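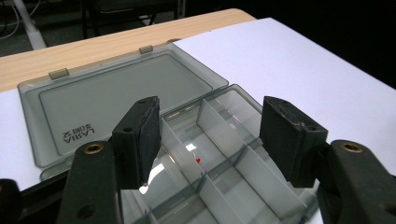
4.2 Does sorting save time?

The claim that sorted small items are found faster than unsorted ones is repeated so often in the home organization literature that few authors bother to cite anything for it. When they do, the trail usually leads to the Tulik survey, which asked 800 households how long they spent each week looking for things and whether they owned any kind of divided storage. Owners reported shorter searches. We do not doubt that they reported this. Our difficulty is with the step from the report to the box. Divided storage covers a great many objects, from a kitchen drawer insert to a translucent compartment box of smoky gray plastic, the sort that can be left open on a tabletop and looked into from above, and the survey put all of them under a single question. A person who owns such a box may never put anything in it. A person who owns none may keep screws in jam jars, by size, and find them at once.

Devadiga tried to repair this by asking a second group of households to keep search diaries. His 1,980 diary entries are the best data available, and we rely on them in Section 5, but they carry a problem of their own. The diaries record searches that people noticed. Someone who has just spent an evening putting buttons into cells is likely to notice a quick search and feel pleased about it, and is less likely to write down the ten minutes spent on the button that had been put in the wrong cell. The entries also leave out the sorting itself. If an hour of sorting saves a few seconds on each later search, the number of later searches decides everything, and for many of the items in the diaries (picture hooks, spare fuses, shirt collar stays) that number was very small.

Warrier takes the opposite position and argues that the time is beside the point, because people sort in order to know what they have. We find this more plausible as an account of motive. As an account of benefit it is weaker than it looks. Her Brirkcombe interviews show that people could list the contents of a box soon after filling it. Whether they could do so months later was not tested, and the one passage that touches on it has a man opening a drawer and being surprised by his own fuses.

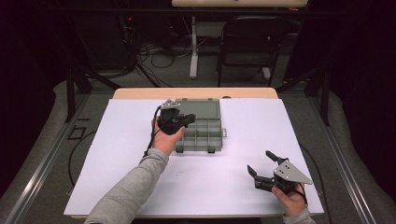
Figure 3. Open organizer box; the inner tray is divided into a grid of small rectangular cells.

The layout of the container deserves more attention than either author gives it. A grid such as the one in Figure 3 offers small cells, and what a household wants to store does not always come in small amounts. Sundaram and Dilov both treat the number of cells as a measure of how organized a container is, with more cells scoring higher. We see no reason to accept this. Past some point, extra cells are either left unused or filled with items that differ in ways the owner does not care about, and each added category is another place to look. Dilov's own table hints at as much: the gain from the coarsest to the middle category is clear, and the gain from the middle to the finest sits within the error he reports. His text describes the trend as steady. We read the table several times and could not find the steadiness.

There remains the matter of who takes part. Both the Tulik survey and the Brirkcombe interviews recruited through stores that sell storage products, and neither paper discusses what this might do to the results. A sample of 500 drawn from a hardware store parking lot would have its faults too, but they would at least be different faults. Until someone assigns containers to households by lot and records the hours spent filling them, we treat the time-saving claim as unproven, and the estimates in Section 5 are given both with and without it.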